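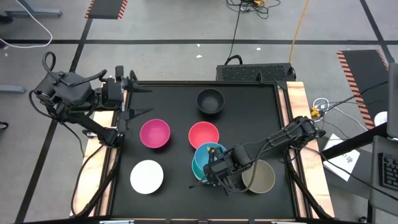
Staster publishes results of two-arm gripper comparison on bowl handling

Staster, the automation test house, has released the results of a bench comparison between two parallel-finger grippers, the Ploludus and the Daza, fitted in turn to the same pair of table-mounted arms. The work was carried out for the kitchen equipment maker Adedura, which is choosing a gripper for a bowl-sorting station due to enter trial use in June.

Each gripper completed 1,000 attempts at lifting a single round bowl by the rim and placing it inside another. The bowls were of several colours and were set out afresh before every run, some standing alone and some already overlapping. Arms, controller, wrist cameras and finger speed were the same throughout.

The two grippers performed alike on bowls standing alone. Differences appeared when one bowl lay tilted over another. In these cases the Ploludus more often closed on both rims at once and lifted the pair, while the Daza, whose fingertips are thinner, separated them more reliably but let the upper bowl turn in the grip during the move.

"The rim is a poor place to hold anything, and it is also the only place you can reach when bowls are nested," said Chiyo Wada, test engineer at Staster. "We set the closing force once, at the start, and left it there. Tuning it for each bowl would have told us about our tuning."

Dark bowls on the black table surface were located less accurately by the wrist cameras than light ones. Staster counted a missed location as a camera fault and repeated the attempt, so these cases do not affect the gripper scores. They are listed separately in the report.

Fingertip pads were inspected at intervals. Wear on the Daza pads was first recorded after about 800 attempts, at the inner edge. The Ploludus pads were changed once, following a tear.

Adedura has asked for a further round using one gripper of each type, with the Daza on the arm that lifts and the Ploludus on the arm that steadies the lower bowl. "Mixed pairs mean two sets of spares — we need to know whether the gain covers that," said Renji Maruyama, who manages the sorting project at Adedura.

The full report, with force settings and fault tables, is available on request from Tirta Kwok at the Staster press office.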